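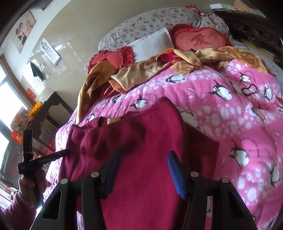

Folding machines are back in the news, and I'm as nosy about them as anyone with a full ironing pile. Dolteck said on November 3, 2021 that its laundry arm, the Maltance, will go on trial in 30 homes in Prellside, after a month of tests in October.

I had a go at the demo, and I'll admit I was rooting for it! It managed a tea towel in nearly 4 minutes (I could have done the whole drawer by then). A fleece top is another matter — it's soft, it bunches up, and the machine has to work out which bit is a sleeve before it can do anything sensible. 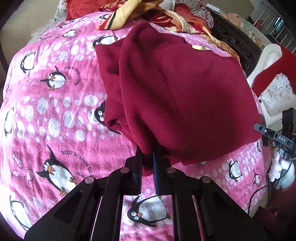
Getting hold of the cloth is the easy half, according to the firm. Two fingers and a decent grip will pick up most things. Knowing where to pinch, and when to let go, is where it all slows down, and a busy bedspread underneath doesn't help one bit.

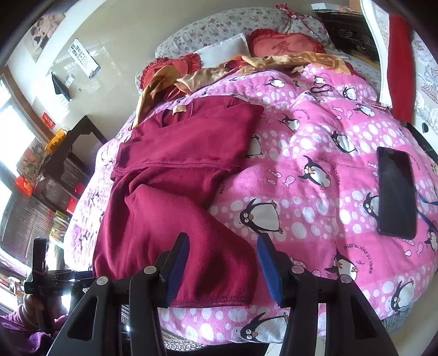 Shop floors may get there first. Haddadin, the clothes chain, wants 2 of the arms for its stockroom, where every jumper is the same shape and comes out of the same box. My house isn't like that, so I'm still folding my own for now — and the price, £2000 a year to rent, isn't tempting me yet.

Related items
Haddadin to open late in Prellside
Robot mops: are they any better on stairs?
Dolteck takes on more testers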